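4 April 2019, bathroom again

Third day on the vanity task and I'm still of two minds about the whole "can it do chores yet" question. Writing this up before I forget which settings we had, and so Ghazal can argue with me tomorrow.

The chore is tidying a bathroom counter. Small stuff left lying out, put it where it belongs, don't knock anything into the sink. My kid could do it (won't, but could). We have the list in the Joltilitz folder, and I'd love to stop renaming the items on it, so please, everybody, leave the list alone till June.

Settings: gripper speed at 600, down from whatever Shahbazi build we inherited, which was way too eager near the faucet. Force limit 200. I tried 594 for the speed first because of that old rounding bug and couldn't see any difference, so 600 it is. Restarted the wrist camera twice before lunch. Exposure locked by hand after that, and I'd keep it locked — the big mirror throws the auto setting off every time the arm moves.

What I keep chewing on is how much of this job is flat things on a hard surface. A bottle is easy! You come in from the side, you close, you lift. Something thin lying on marble is a whole different animal. The fingers have to get down almost to the stone, and the tips are pointed, so if you're a hair too high you pinch air and if you're a hair too low you're scratching somebody's countertop. A person just drags the thing to the edge with one finger and scoops it up. We don't even think about it. I want to try teaching the drag as its own move, though the front edge on this counter is wavy and the right spot to drag to changes depending on where you are along it.

The other headache is the mirror. It sees a second robot in there, and a second me or whoever is standing around, and the depth map puts all of us somewhere behind the wall. I masked the glass by hand this morning. Fine for one bathroom, pretty useless as a plan for everybody else's.

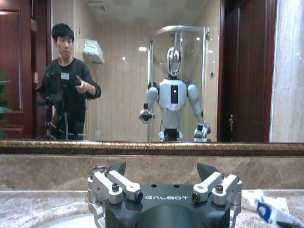
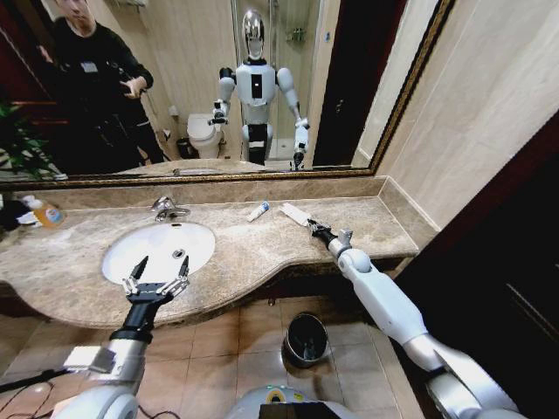

Bathroom counter, both of them.

Roya Taheri read my draft over lunch and wrote back that I'm grading too easy. Her view is that a chore only counts as done if you can leave the house while it happens, and by that measure we have 0 chores, counter included. She'd also like us to quit picking rooms with nice lighting. A shop floor would be kinder in her opinion, same parts in the same bins all day, and she thinks Cosum would pay for that long before any family pays for a tidy sink.

Okay, fair. I still want the bathroom. Gralulow asked for home tasks and the bins bore me to tears.

For tomorrow: 3 runs with the drag move, same speed, force down a notch. Ask Ghazal Vahidi if the mask can be drawn from the mirror's border. Charge the spare battery tonight.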